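Notes from the Laundry Shelf

The Prenstead Building Newsletter, May 7, 2025

Our building has 61 units and one lost-and-found shelf, and for most of the winter the shelf was winning. It lives in the basement between the second dryer and the fuse box, and it was put up in November to hold the odd sock. By February it held a bath mat, two pillowcases with the same monogram, half a bikini and a fitted sheet large enough to cover a small boat.

I was asked to sort it out on the grounds that I had complained about it. Let that be a lesson to the rest of you.
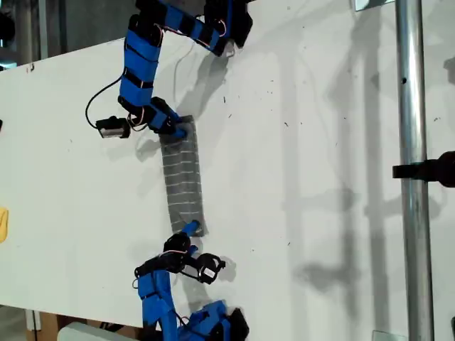 The first thing I learned is that people do not recognize their own linens. I held up a perfectly nice hand towel at the spring meeting and four households said it might be theirs, in the tone you would use about a distant cousin. One of them took it home to see how it looked next to the others. It came back the following week in a grocery bag with a note reading "Sorry, no."

The second thing I learned is that a shelf with a sign on it fills faster than a shelf without one. The old sign said LOST ITEMS. Within days someone had left a waffle iron, which I don't believe was ever in the wash. The new sign says ITEMS FROM THE MACHINES ONLY, and so far we have received one lampshade.

Under the new rules, anything found in a washer or dryer goes on the shelf with a strip of masking tape and the date. It stays for 19 days. After that it goes in the Bautista bin by the back door, and from there to the animal shelter on Fallumard Street, where I am told they are not fussy about monograms. The shelter will take towels, blankets and flat sheets. It will not take pillows, and it was quite firm about the bikini.
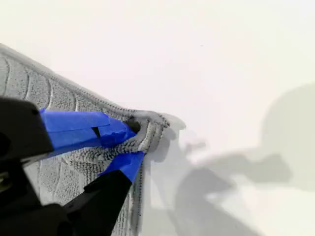 Humaira Durrani wrote in to say that 19 days is too short for anyone who travels, and that she came back from a month at her sister's to find her good blanket had gone to the dogs, "and I mean that literally." She would like it to be 30. I have some sympathy, having seen the blanket. Naveed Cheema would like it to be a weekend. We will vote in the laundry room, where at least everyone has to stand around anyway.

In the meantime, you can help your own cause by marking your things. A laundry pen costs very little, and a single initial in one corner will do. If you can't bear to write on a towel, sew a bit of colored thread through the hem. 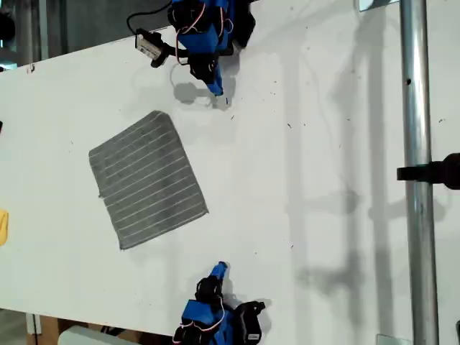

The hardest cases on the shelf are the gray ones. Everybody in this building seems to have bought gray at the same time, and all of it looks alike from the far side of a dryer door. Stripes do help a little. A dark gray towel with thin white lines running across it on the slant, like the one here, can at least be described over the phone — "gray" by itself gets you invited down to look through the pile. Please bring your own basket when you come, as the shelf's basket has been lost.

Dryer two is still running hot, by the way, and the man from Skodo is expected once he finds the part. Use the low setting until then, and check the drum before you leave.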